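Second Verse

The battle was set for nine, so Milagros Ortuño showed up at ten and still had time to buy a soda.

She had judged enough of these to know how they went. A kid would come up and say he was the greatest. The next kid would say no, he was. They'd rhyme "flow" with "know" and "dough," and somebody's cousin would scream from the back like a car had hit him. Fifteen names on the sheet tonight. She read them twice and believed in maybe one.

"You look thrilled," said Liesl Marti, sliding the clipboard over.

"Who's Prerkska?"

"New. Mailed in a tape."

"A tape."

"An actual cassette. From Lustell."

Milagros had been to Lustell once. It had a feed store and a bridge. She didn't hold it against anyone, but she wasn't expecting much from it either.

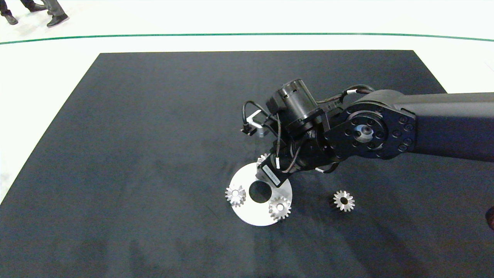
Black shoes, white floor.

The first round was what she thought it would be. Tekus, who had won in January and had worn sunglasses ever since, did the verse about his enemies. He'd been doing it for two years. Milagros wondered who these enemies were and how they found the time. Fuchs came after him and forgot his second line, then got a bigger cheer for forgetting it than he'd ever gotten for remembering one.

"Crowd likes him," said Liesl.

"Crowd likes his mother. She brought the whole block."

She gave him a seven. It was a soft seven and she knew it.

Then Prerkska walked up, a tall girl in a bus driver's jacket, and stood there long enough that the DJ checked his cables. She waved him off. She wanted no beat. Milagros wrote "gimmick" on the sheet and underlined it.

The girl started low, talking almost, about route 494 and the man who rode it to the end of the line every night and back again.

"He pays in dimes, he says it's mine, this seat,
he's got a wife at home who's got no heat,
I call the stop, he doesn't lift his feet,
I call it twice. I let him sleep the street."

It went on like that. She never said she was the greatest. She never said a word about Tekus, who had taken his sunglasses off and was cleaning them on his shirt.

"Well?" said Liesl.

"'Sleep the street' doesn't mean anything."

"You stopped writing."

"My pen's bad."

Liesl reached over, took the pen, and drew a perfectly good line across the back of her own hand.

Milagros took it back. One verse was one verse. Anyone could have one good verse in them, the way anyone could sink one shot from half court, and she had seen plenty of people come up for round two with nothing left in their pockets. She'd been one of them, years ago, in a room smaller than this. She didn't cross out "gimmick." She put a question mark after it.

"Is she in the next round or not?" Liesl asked.

"Put her up against Tekus," said Milagros. "And tell the DJ she's getting a beat this time, whether she wants it or not."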